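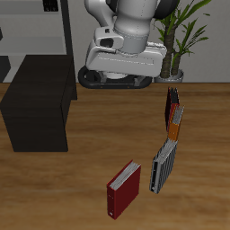

Office binders on a wooden floor, with a dark brown cabinet.

About Flosau

Flosau is a bookkeeping and payroll office in Prirkanitz. We have been in business for 29 years and work mainly for small firms: bakeries, repair shops, dental practices, a few farms and one driving school. Most of our clients have fewer than ten people on the payroll.

The company started as a payroll service. Clients kept asking us to look at their other paperwork too, and bookkeeping is now the larger part of what we do. In our eighth year we took over the client list of Kurero, a small tax office two streets away, and moved into its rooms on Furukawa Street. We are still there.

What we do

We keep the books, run payroll every month and prepare the yearly accounts. We also register new employees, answer letters from the tax office and help with the forms that come with opening or closing a business. We do not sell insurance or give investment advice. If you need either, we can tell you what papers to bring when you talk to someone who does.
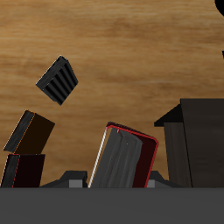

A black ribbed block and boxes on a honey-brown wood surface.

How we work

Each client has one bookkeeper and one stand-in. You get a direct phone number for both. Papers can be dropped off at the front desk, mailed or sent as scans. Some clients still bring a bag of receipts at the end of the quarter – that is fine with us, but sorting is billed by the hour.

Our fees are fixed for the year and listed in the contract. A basic payroll account covers up to three employees. Larger accounts are priced after a first meeting, which is free and usually takes less than an hour. Please bring your last yearly accounts if you have them.

March is our busiest month. We ask for all papers for the yearly accounts before the end of February, and we take on new clients again from April.

Training

We train one or two new bookkeepers every year. Trainees spend their first year in payroll and then move to bookkeeping. No experience is needed, but you should be comfortable with numbers and with talking on the phone. Applications for the fall are open until Mon 8 June and can be left at the front desk or sent by mail.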